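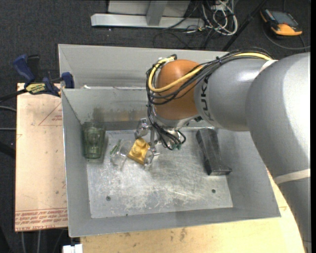

Capital planning for a bin-picking cell is the process by which a company or laboratory decides what equipment to buy for a robot that takes loose items out of a container, how much money to set aside for it, and in what order to spend it. The robot arm is usually the largest single purchase and the easiest to price. The remaining items are smaller and more numerous, and they are the usual cause of overspending. Many of them lie outside the arm itself: the bin, the table under it, the gripper, the cables that run along the arm to the tool, and fixings such as the bar clamp at the corner of the acrylic sheet beside a metal bin. Test goods also belong in the plan. A clear cup or a green-tinted drinking glass costs little, but transparent items are hard for many depth cameras to measure, and a buyer who expects to handle them may need a different sensor from one who handles only cardboard boxes.

## Budget categories

Most plans divide the cost into the arm and its controller, end-of-arm tooling, sensing, the work area, safety equipment, and labor. Labor covers installation, programming and training. It is sometimes left out of first drafts when the work will be done by existing staff, which makes the project look cheaper than it is.

The Swiss planner Remo Fankhauser separates "bought once" items from "bought again" items. Arms, controllers and tables are in the first group. Gripper fingers, cables, connectors and bin liners are in the second and are given a yearly allowance. In the worksheet he prepared for the parts distributor Hostero, the second group made up 19 percent of spending over the planned life of the cell.

## Sizing the arm

An arm is chosen by payload and reach. Payload must include the gripper, its mounting flange and any cable that hangs from the wrist, as well as the heaviest item to be picked. Reach is measured to the far corners of the bin at floor level. Tall bin walls limit the angles from which the gripper can approach, so an arm that appears large enough on a drawing may not be able to pick near a wall. Dividing a bin into compartments adds another wall to avoid.

Buyers with a used arm already on hand often plan in the opposite direction and fit the bin to the arm. This lowers the purchase price but can raise the cost of controller repairs and software licenses, and both should be quoted before the work area is ordered.

## Tooling and cables

Grippers are priced separately from arms. A plan normally allows for at least one spare set of fingers. Cables may be run inside the arm or along the outside. Outside routing is cheaper and simpler to change, but the cables need enough slack to pass around the wrist joint and have to be inspected for wear. Stimside, an integrator of small cells, budgets 2 complete cable sets for each arm with outside routing and keeps one on the shelf.

## Work area

Metal bins withstand repeated contact with a gripper, although their floors scratch with use. Shiny metal can also produce reflections that affect camera readings. Some buyers set aside money for a matte liner and decide on it after the first trials. Tables are often underpriced in early plans. A table that moves when the arm stops suddenly will require the camera to be calibrated again.

## Trial period

It is common to hold back part of the budget until a trial has been run. At Shaikh, a household goods packer, the trial was set at 600 picks using mixed stock, and the final payment to the supplier depended on the result. The trial list included glassware, blocks and molded plastic parts. The company's plan, approved on 24th January, kept the safety fencing and the second gripper as separate lines that could be released in June.

## Lead times

Delivery dates affect the budget when rented space or contract staff are involved. In the Ondness planning template, every line has a lead time next to its price, and the longest is entered first. The template's standard schedule runs for 39 weeks from first quote to handover, with the order for the arm placed before the work area is fully designed.

## See also

- Machine vision
- End effector
- Total cost of ownership
- Factory acceptance test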